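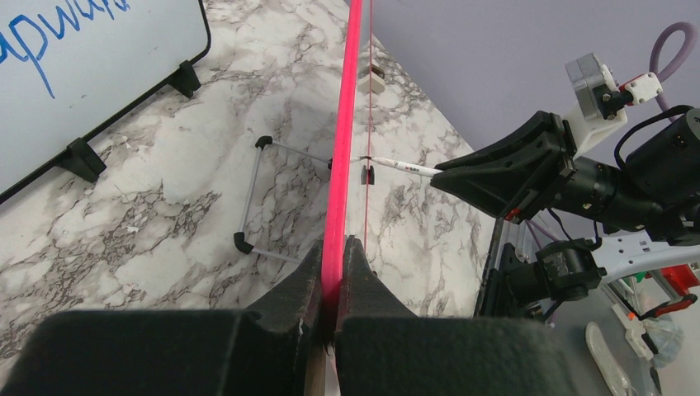

Our group's project looked at whether short-term furnished rentals pay better than ordinary twelve-month leases for small landlords in Willanar. We chose the topic after a property course unit on rental yield, and we did most of the planning at the unit we used as our sample dwelling. Notes were kept by hand at first and typed up later. Finishes came up early. A marble-patterned tabletop with gray and brownish veining, for instance, is the kind of surface that gets mentioned in a furnished listing and left out of an unfurnished one, so we had to decide whether furniture counted as a cost of the property or a cost of the business. We treated it as a cost of the business.

Method

We collected asking rents from public listings between January and April. Listings with no price, or with a price "on application", were dropped. That left 30 dwellings, all with one or two bedrooms. Of these, 17 were unfurnished and on a standard lease. The rest were furnished and let by the week or month.

For each one we recorded the rent, the suburb and whether utilities were included. Two local agencies, Zikon and Orbán, let us look at their standard management agreements so we could compare fees. A third, Zestitance, handles only furnished stays and sent us its fee schedule by email.

We did not interview tenants. Our supervisor felt this would need ethics approval and there was not enough time left in the semester.

Working out the costs

The rent side was easy. The cost side took most of our time and we changed the layout of it more than once.
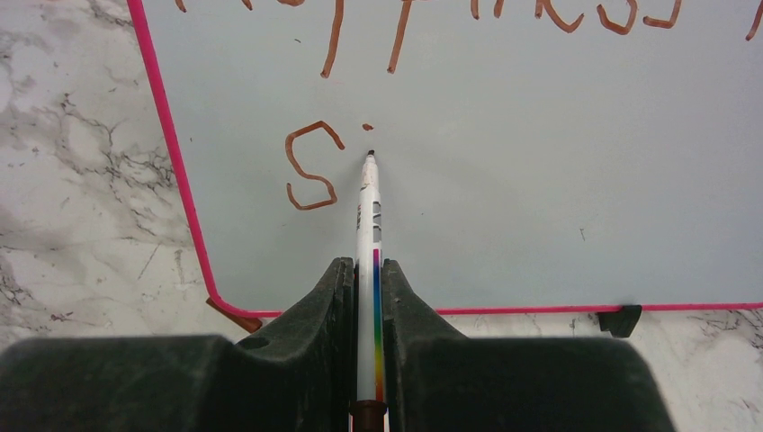 Marker and whiteboard, costs session.

In the end we used five headings: management fees, cleaning, utilities, insurance and vacancy. Repairs were left out of both columns. We know this favours the furnished dwellings a little, as more people moving in and out probably means more wear on walls and floors.

Vacancy was the hardest one. A landlord with a signed lease knows what is coming in for 12 months. A landlord with furnished stays has to guess. We used the same vacancy allowance in every suburb, although the places near the hospital are likely to stay fuller over winter.

Results

Furnished dwellings had higher asking rents in every suburb we looked at. Once the five costs were taken off, the gap was much smaller, and in the outer suburbs the standard lease came out ahead. The best furnished result was a two-bedroom unit near the hospital, which cleared $1,979 more over the year than the closest matching unfurnished one. Cleaning was the biggest extra cost, followed by utilities.

Limits of the project

Asking rent is not the same as rent paid. Our sample is small and covers one town. We also ignored tax, and a landlord with a mortgage would want to look at that first. If we did the project again we would start on the cost sheet before collecting any listings.

Share this report
12 shares | 3 comments

Comments

Good read. You should have another go at insurance. My premium went up a lot when I switched to short stays.

Did you include strata by-laws? Our building doesn't allow anything under three months.

Useful for my assignment, thanks. I'd like to see the cost sheet if it's going up anywhere.

Related projects
Parking and unit prices near the Willanar station
Reading a property management agreement
Granny flats: council rules and rental return
First home buyers and the outer suburbs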